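Fodow Two-Arm Workcell

The Fodow workcell is supplied to laboratories and technical schools as a complete station: two white arms, a black tabletop, a depth camera on a jointed mount, and a marker plate for calibration. Trays are included — replacement blocks and posts are ordered separately under part 431. Units ship from Bilport within 42 days of a confirmed order. 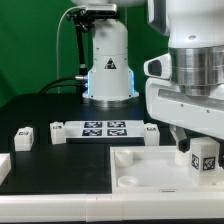 Clyde Lindqvist: Does part 431 fit the older Nasedum trays as well?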